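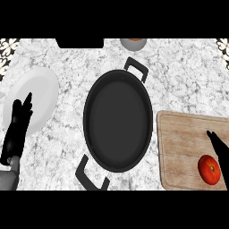
Wisteo > Sample Libraries > Project Meetings > April

Minutes, Estine percussion library

Present: Thodoris Economou (chair), Sheyla Marulanda (minutes), R. Konstantinidis, P. Markis

Started 2:00 p.m.

Previous minutes
Accepted with one correction. The ride cymbal was recorded with the narrow pair of overheads, not the wide pair.

Editing
Konstantinidis reported that all 1,188 hand drum samples are trimmed and named. Nine of the low conga slaps have a click at the start. He will try a short fade first and go back to the spare takes if the fade dulls the attack.

Velocity layers
Markis said the frame drum jumps too much in level between the soft and medium layers. Marulanda had heard the same thing on headphones. Agreed to adjust the crossfade and leave the samples alone. Markis to send a new build to everyone on the project.

MIDI grooves
Two grooves in the 6/8 folder are the same file under different names. One will be removed. Economou asked that swing amounts be left out of the file names and put in the text guide. Marulanda preferred to have them in both places. Left as Economou proposed, to be looked at again if testers ask.

Room mics
Discussion of whether the room channel should be on when the instrument loads. It uses more memory and some users will not want it. Agreed: off by default, with the level already set.

Demo tracks
Marulanda has two finished. The second needs a version without bass so the drums can be heard alone.

Actions
Konstantinidis: conga slaps, duplicate groove
Markis: crossfade, new build
Marulanda: demo without bass, draft of the text guide
Economou: license wording

Closed 3:10 p.m.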